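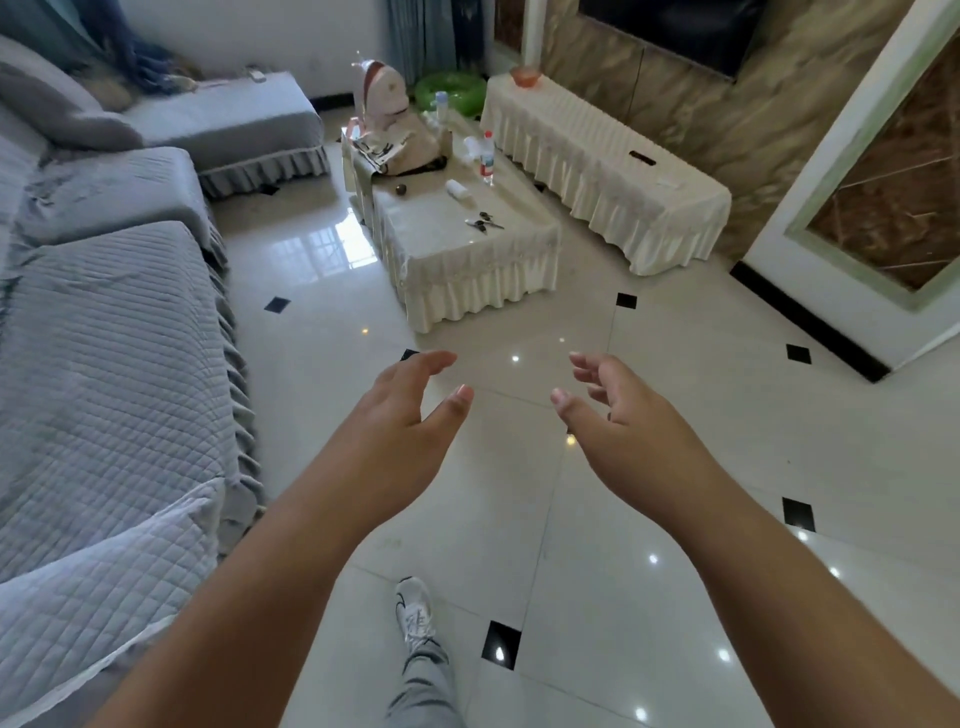
*Living room, Uredport house. Sofa along the left with the quilted cover on, tiled floor with the black insets.*

# living-room-notes

Room notes for the Uredport house – tiles, sofa covers, curtains, lights. Started November 2021 when Darmawan took over the lettings side and kept asking where things were. Not finished.

Kept by Ratih Ngau. Darmawan Ngau has edit rights, please don't rename the files again.

## What's in here

- `floor.md` – tiles, grout, what to clean them with
- `sofa.md` – covers, washing, how the long one goes on
- `curtains.md` – half done
- `lights.md` – bulb type and the ceiling fittings
- `receipts/` – scans, a bit wonky

## Floor

Big polished cream-white tiles, laid on the diagonal, small black square at each junction. Supplier was Rasetau, range number 2031 on the box. 2 boxes of spares under the stairs, plus a bag of the black ones.

- Damp mop, hardly any water. Dry cloth after or it streaks.
- NO vinegar. Dulls the polish, see the patch in the back hall.
- Shows everything once the ceiling lights are on. Mop with them on.
- Felt pads on the coffee table feet, check them every few months
- Slippy in socks. Tell guests.

Black insets lift before the big tiles do. If one rocks, don't walk it in, get it out and re-bed it. Method in `floor.md`, bottom of the page.

## Sofa

L-shaped. Pale gray quilted cover, diamond stitch, gathered skirt down to the floor. Cover set is from Suvura, 4 pieces altogether. We have one full spare set, same colour, in the airing cupboard.

Washing:

1. Cool wash, one piece at a time. The long piece fills the drum.
2. No tumble dryer. The ruffle goes stiff.
3. Hang over two lines, skirt side down.
4. Chaise end goes back on first, then work round towards the window side, seat cushion last

Smooth the seat piece out by hand, it creases as soon as anyone sits. Long edge is almost 160 cm if you're buying a throw to go over it – measure again first, I did it with the sewing tape.

Hoover under the skirt. Lift it, don't shove the nozzle at it.

Remote lives on the chaise end. It will be down the back otherwise.

## Curtains

Gray-blue with a darker blue panel. Hang behind the sofa back, so pull the sofa forward before taking them down. Hem needs looking at. Raju does alterations, the shop by the market, drop off before lunch.

Hook spacing – TODO

## Lights

Round white ceiling lights. Bulb details in `lights.md`, buy the same warmth or the floor looks patchy. Step ladder on a matt, never straight on the tiles.

## Editing

Plain Markdown, one file per subject. Put your intials next to anything you change. If you're not sure about a measurement write `CHECK` and leave it.

## To do

- [ ] hook spacing
- [ ] new felt pads
- [ ] back hall patch, ask Rasetau about repolishing
- [x] spare cover set labelled
- [ ] second wash of covers in December, before people come
- [ ] photo of the spare tile box label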